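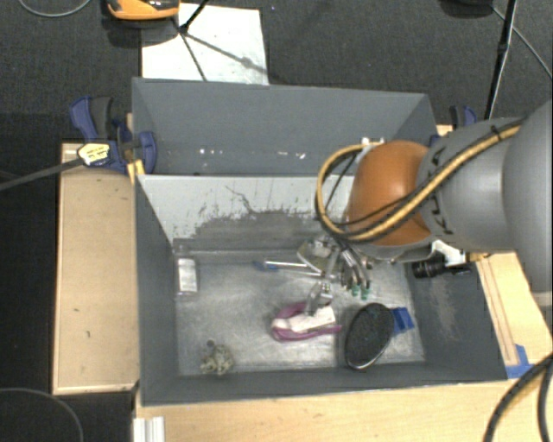

El brazo había llegado con treinta y siete días de prueba y un manual que Nawal leía en voz alta, como si fuera una carta de la familia.

—Dice Fuvau que al principio conviene darle cosas blandas —explicó.

—Pues el trapo morado —dijo Miklós, que ya le había tomado cariño al aparato y le hablaba bajito, igual que a la gata vieja de su madre—. Anda, bonito, sin prisa.

Los dedos bajaron despacio. Nawal dejó el manual sobre las rodillas, buscó la página de la devolución y, tras pensarlo un ratito, la dobló hacia dentro.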